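Club night notes
September 18, 2024

We had six people at the robot club this week, which is good for the start of the school year. Desta Alemayehu had the task list ready, so we got going right after the door was unlocked.

The plan for the fall is tabletop work. Each team picks a set of household items, lays them out on the mat, and writes a routine for the two arms. Our team is called Meketti. The other two are Distine and Sisay. We keep all the runs in one log, and ours stands at 73 entries. The whole club is at 259.

I spent most of the evening on grip settings. Last March we used one setting for everything and it was a mess. Round things rolled away and thin handles slipped in the fingers. Now each item has its own line in the file with a width and a closing speed. It takes longer to set up but it is easier to fix when something goes wrong.

Desta wants us to try items with handles before we go on to bottles and jars. A handle gives the hand one clear place to hold, and the part on the end shows you right away if the wrist angle is off. I rewrote the wrist part twice and still don't like it. 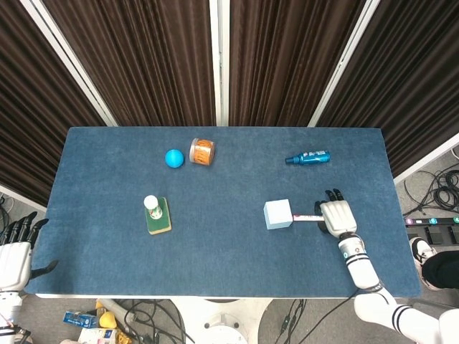 Right hand holding the cube by its stick. Ball, jar, sponge and bottles also on the mat.

Next time we start with the left arm. I have three changes to make in the file first, and I need to ask Distine how they named their positions so the logs match. The Testwood meet rules are supposed to be posted soon. I will put the link up when I have it.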